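14 Jun 2018

Towels for the Gretidora order, bench 2. I put the blue cloth on the bench again, the orange is much easier to see on it than on the grey one. Fold to be tested is the Kollár fold (long side in half first, then in three).
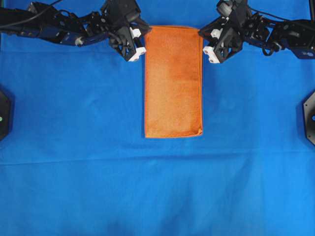
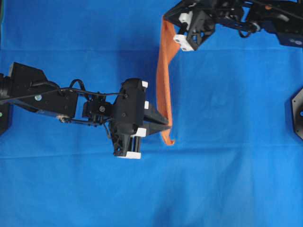
Orange towel on the blue cloth. First picture: laid out as a rectangle, one lower corner curls up. Second: seen as a narrow strip.

Notes:

- The curling corner is annoying. I think the hem thread pulls, to compare with the Skosel towels in lot 808.
- The blue cloth also has creases. Iron it before next time, 2 passes.
- Still to fold: 13 orange. White ones wait until October.
- Softener: Zetorach sent only 4 bottles, I must write to them.

Question for whoever has the bench after me: do we measure the towel with the hem or without? In my older pages I did both, sorry.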